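I am learning to look after pleated clothes, and I want to write down what I know so far. It is a small thread about one black skirt, and a few others. Maybe it helps somebody who is also afraid of the iron.

The skirt is from Vutine, second hand, and I paid 16 euro for it in July. The label inside is almost washed away. I could read only that it is polyester, and this is good news for pleats. Polyester keeps a fold much longer than cotton or wool.

My first mistake was to wash it like a T-shirt. I put it in the machine with the towels and took it out looking like an old lettuce. The pleats were still there, but every one wanted to go in its own direction.

My landlord Pádraig Cronin had a mother who did alterations, and he told me what she did. Before washing, you close the pleats together with your hands, from the waist to the hem, and you put the whole skirt into one leg of old tights. Then it becomes a long sausage and goes in the cold wash.

I tried it the same evening. It looks very silly, but it works for me. Short programme, low spin, no softener. I cut the tights at the foot so that I can pull the skirt out from below without twisting. 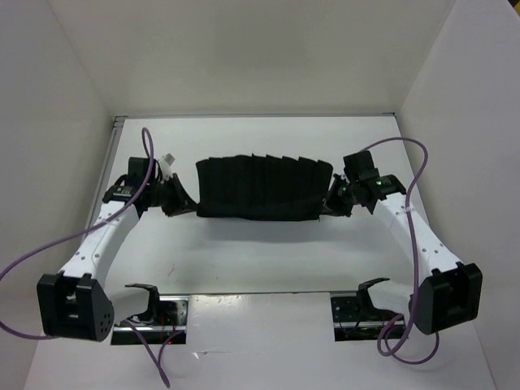 Drying is the part where I had most questions. I don't use the dryer for pleats any more, and I don't put them over a radiator, because the bar leaves a line across all the folds. If I need to move a pleated piece, I take it by its two ends, like the black cloth held up level between the grippers, and I lay it down flat on a towel. Then I push the pleats closed again with my palms, slowly, starting at one side.

When it is nearly dry I hang it from the waistband with two clip hangers. One hanger is too narrow for this skirt and the middle sinks down. My clips are from Stultberg and they have a soft rubber inside, so they don't leave teeth marks.

About the iron: I was told many different things. Donal Conneely from the dry cleaner's, Mac Mathúna, told me to leave it in the cupboard if the pleats are permanent. Only steam, from a hand's distance, and pull the hem gently down while it is warm. I was a bit surprised that he gave me this advice for free.

For cotton pleats it is another story. There you must iron, and you must do every pleat. I pin the hem to the ironing board, three or four pleats at a time, and I press with a damp cloth between. I have one school-type skirt like this and I wear it very seldom, now you know why.

Storing: I roll it the long way with the pleats closed and put it back in its leg of tights, in the drawer. My sister hangs hers. Both are fine, I think, but in my wardrobe everything is pressed too tightly together and the pleats become flat in the wrong place.

One question from my side. Has anybody repaired a pleated hem? Mine has come undone for the length of a finger, and I don't know if I should sew it with the pleats open or closed. I have black thread and a free evening.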